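Print this article
E-mail this article

Clearing the table, one grain at a time

A pair of low-cost arms in a shared workshop at Rendatholm has been set to clear up after lunch. The builders have spent most of the winter on the last two inches of each movement.

The bench at the back of the Rendatholm workshop is booked on Friday evenings under the name Iron. The name began as a joke about the weight of the first prototype, which needed two people to lift. The present machine can be carried under one arm once the power supplies are unplugged.

Iron is a two-armed table-clearing rig. Each arm has its own gripper, with a small camera fixed close behind the fingers. The task is narrow. A serving tray with used tableware on it is put within reach, and the arms must deal with three classes of object: rubbish, which goes into a container; tableware, which goes into a dish rack; and loose food, which goes into a bin. The tray itself is left until last.

Kanchan Sengar, who wrote most of the control software, chose the task for its spread of difficulty. A bowl is rigid and has a rim that can be gripped from several directions. A chopstick is rigid but thin, and lies almost flat against the tray. A wrapper changes shape when it is touched. Rice is a separate problem and is treated as one.

The wrist cameras do most of the close work. From that height the fingers are always in view at the lower corners, and the software uses them as a fixed reference. If the fingertips shift in the picture between one session and the next, the mount has moved and the camera must be calibrated again. The check takes 14 seconds and runs before every attempt. 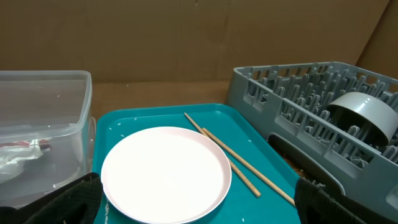 The tray from the wrist camera, with the plate and both chopsticks still to be cleared.

Cardboard was used for the backdrop on grounds of cost, and kept because it is matt. An earlier backing of white melamine threw reflections that the software read as the edges of plates. Clear plastic is still troublesome. The walls of a transparent container give the cameras little to hold on to, and the first version of the program would place a wrapper against the outside of the box and record a success. Sengar's remedy was to find the rim only, and to work out the rest of the box from its known dimensions.

The training record stands at 3249 attempts, of which 2283 are counted as complete. An attempt is complete when every item has reached its proper place and has stayed there after the gripper has opened. Dropped items are failures even if they land where they were meant to go. The rule was adopted in April, and it took 44 attempts out of the successful column when it was applied to the older records.

Chopsticks account for the largest share of the failures. The fingers are padded, which helps with bowls and cups, but the padding is thicker than a chopstick and tends to ride over it. Two methods have been tried. In the first, the gripper presses down beside the stick and closes slowly, so that the pads roll it upwards. In the second, one finger pushes the stick against the raised edge of the tray until the end tips up, and the other finger closes on it. The second is quicker and depends on the edge being in good condition. The group now uses the first by default and the second when a stick already lies close to the rim.

Bowls and cups go into the rack with fewer errors. The pegs are forgiving in one direction and not in the other. A cup lowered squarely between two rows will settle by itself, while one lowered at an angle catches on a peg and loads the wrist motor. The limit on motor current has been set low enough that the arm stops and backs off before anything bends. Print settings for the camera mount have been changed more often than any other part of the design, and the current version is the first to survive a full month.

Running both arms together was added late. Each is given its own side of the table, with a strip down the middle that only one may enter at a time. The arm that wants the strip asks for it, and waits if the other has it. The arrangement wastes time, and a planner called Skilell, written by another member of the workshop, is meant to replace it by working out both paths in advance. It runs well in simulation. On the bench it has been limited to half speed until the cable routing is settled, as the cables are not in the model.
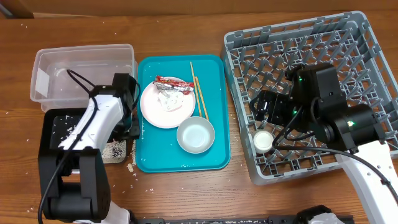

Tyagi would put the effort elsewhere. Two arms sharing one table are slower than a single arm that never has to wait, he argues, and the second set of motors would be better kept as spares until the rice can be picked up reliably.

Sengar accepts the point about waiting but not the conclusion. With one arm, a bowl that has to be turned over must be put down and gripped again, and every new grip is another chance of a drop. Two arms can pass it between them. The handover has not yet been tested with a full set of tableware.

Rice remains the weakest part of the work. The grippers cannot hold a single grain, and tipping the tray spreads as much as it removes. A soft scraper, held in the fingers like any other tool, is being cut from silicone sheet. It has to fit the corners of the tray, and the first two were too stiff. The third is due to go on the bench next Friday, after the wrist mounts have been tightened.

Print this article
E-mail this article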